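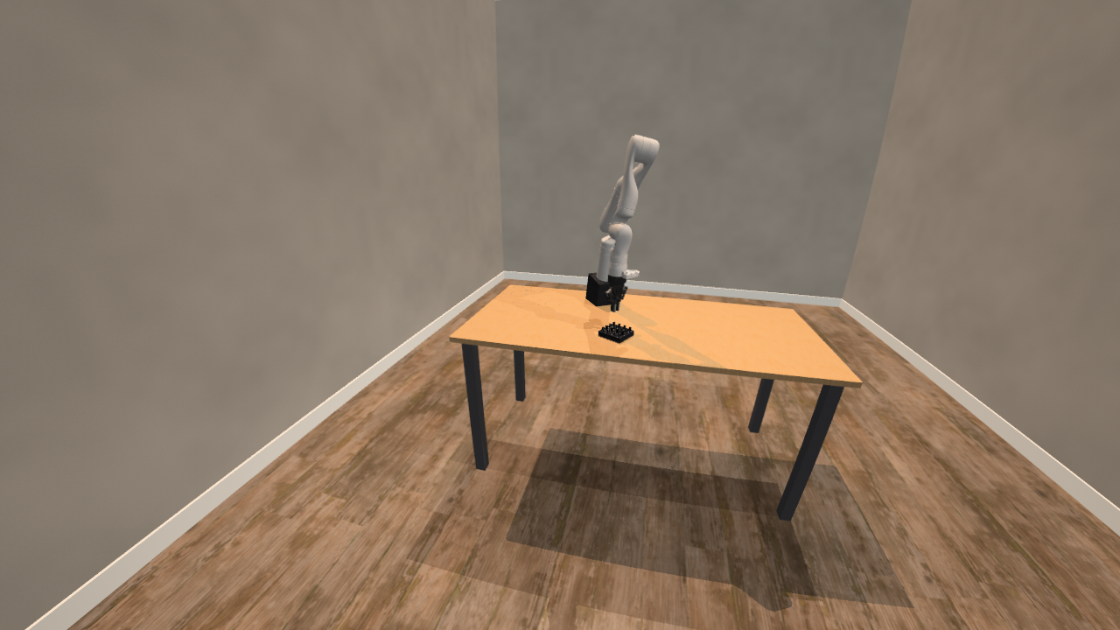
Startseite Aktuelles Betriebe Technik Termine Kontakt

Suche Suchbegriff eingeben Suchen

Dumitrescu verlagert Reglerprüfung an den Roboterarm

25. Mai 2018, von Tihomir Vidmar

Prusitz. Der Gerätebauer Dumitrescu stellt die Endprüfung seiner Bedienfelder im Werk Brurkisberg ab Juli auf Roboterarme um. Bisher drehen 28 Beschäftigte die Knöpfe von Hand durch, pro Schicht an 209 Feldern. Die Abläufe werden vorab in der Simulation eingefahren: Arm, Tisch und Bedienfeld stehen dort als Modell, jede Greifbewegung wird bis zu 1.000 Mal gerechnet, bevor sie für die Linie freigegeben wird.

Für 18 Prüfplätze ändert sich die Tätigkeit. Die Beschäftigten legen Felder ein, werten Drehmomentkurven aus und entscheiden über Nacharbeit. Die Schulung übernimmt der Integrator Jorby. Laut Betriebsrat Boris Todorova ist die Eingruppierung der neuen Stellen noch nicht verhandelt. Strittig ist außerdem, ob Taktdaten der Anlage einzelnen Personen zugeordnet werden dürfen.
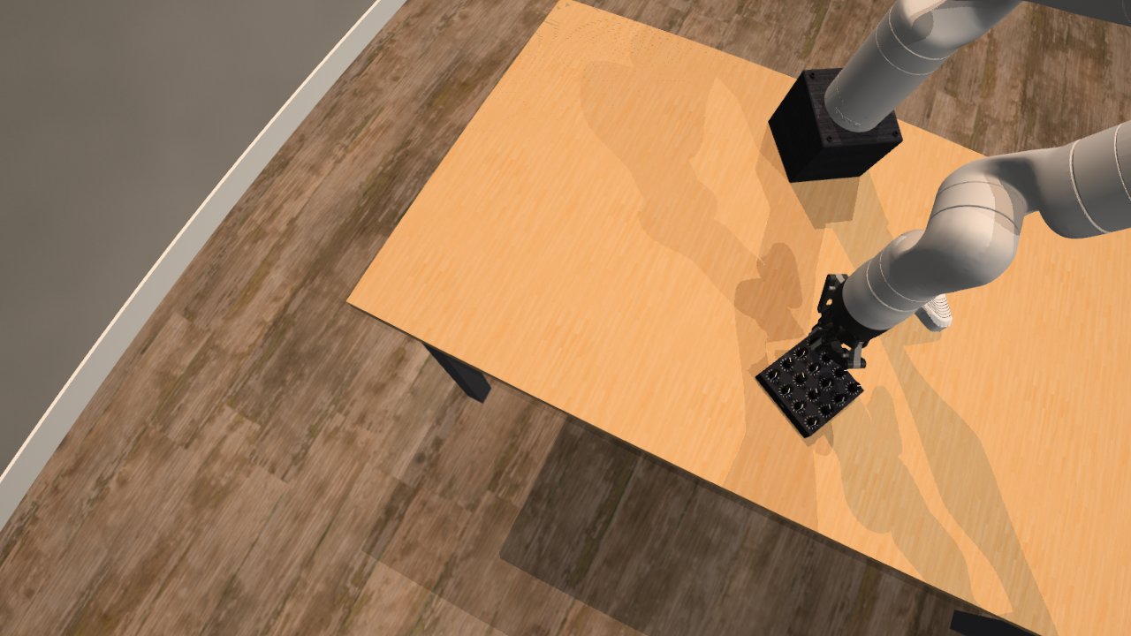 Fallen durch die Umstellung Stellen weg?

Die Werkleitung schließt betriebsbedingte Kündigungen bis zum Ende der Anlaufphase aus. Zehn Prüfplätze bleiben vorerst manuell, vor allem für Sonderausführungen in kleiner Stückzahl. Über die Zeit danach wird gesondert verhandelt.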